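Work | Reports | Funding | About | Contact

Projects > Desarero > Progress reports

Desarero: progress report to the Homholm fund, December 2022

Short one this time, we're in the middle of a batch. Figures first, moans after.

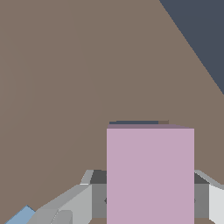
We now have 249 good runs of the block task in the simulator. By good I mean: block picked up, moved, let go where it was meant to go, no person stepping in to fix it by hand. All of them driven by people, not scripted. The scripted ones we made in spring are kept apart and are not in that number, because the learner copied their stiff little habits (straight up, stop, straight across, stop) and then fell over when a block sat at an angle.

What a run is made of. Arm positions, finger opening, the wrist view and one fixed view from the side. The wrist view is the one that matters. When we trained without it the arm got near the block and then dithered. With it, much better at closing, though it still likes to close a bit early.

Changes since March

- Start positions are now shuffled every run. Before, the operator could press reset and get the same layout again, and of course people did.
- Block colours are shuffled too. Pinks, blues, a few others. Table colour still fixed, we want to change that next.
- Each session stops at 30 minutes. Longer than that and the driving gets sloppy, you can see it in the paths.
- Failed runs are kept and labelled. We used to bin them. The people at Ellevlow asked for them and they were right, the slips are useful for teaching the system when to back off and try again.

What went wrong

We lost 9 sessions to a clock fault. The wrist view and the finger readings drifted apart, so the fingers read as closed while the view still showed them open. Noticed late. We tried to line them up again afterwards and gave up, it was quicker to re-record. There is now a check at the end of every session which refuses to save if the two don't match. Should of had that from the start.

Grip contact is still a sore point. In the simulator a block can be held firmly by almost nothing, a bare edge will do it, and the learner finds this out very fast. We have raised the friction limits and added a small random change to block weight. Helps. Doesn't cure it. A run where the block is held low and square between the fingers now gets a higher mark than one where it's held by a corner, and the training picks from the high marks more often.

Also the operators differ a lot. One set of runs is slow and smooth, another is quick with lots of small corrections. Mixed together they confuse the thing. We are trying a tag for style so it can tell them apart. Too early to say.

Results so far

Trained on everything up to last week's batch, the learner finished 30 test layouts it had not seen with the block in the right place a bit more than half the time. Stacking is worse, a good deal worse. Most stacking misses come at the release: fingers open, one side drags, top block goes with it. We think there are simply too few examples of a clean let-go, as people hurry that part. New instruction to operators is to pause before opening and lift straight up after.

Usman trial

Real arm at the Usman site is set up and moves. No training runs recorded there yet and I don't want to promise a number. The blocks we ordered came in the wrong size and wouldn't fit the fingers, replacements are on the way. Until then all examples come from the simulator.

Money

On budget for machine time. Over on operator hours, nearly all of it the re-recording above. We can cover it from the travel line, as hardly anyone has travelled. Would like your OK on that in writing please.

Next

More stacking runs, release part especially. Table colours and lighting shuffled. First real arm recordings if the blocks turn up. Write-up of the session check so that Ellevlow can use it, they have the same fault waiting for them I think.

Full run list and the marks are in the shared folder, same place as befor.

Comments

homholm_desk: Thanks, clear enough. Fine in principle on the travel line, letter to follow. Can the next report split picking and stacking into separate figures?

ellevlow-lab: Yes please to the session check. We had the drift as well, only on the side view. Are the failed runs labelled by where they failed or only as failed?

desarero: By where, for the newer ones. Older ones just say failed. Will split the figures next time.

gridline7: Did you try leaving the corner grips out altogether instead of marking them down?

desarero: Briefly. Lost too many of the angled starts, so we put them back.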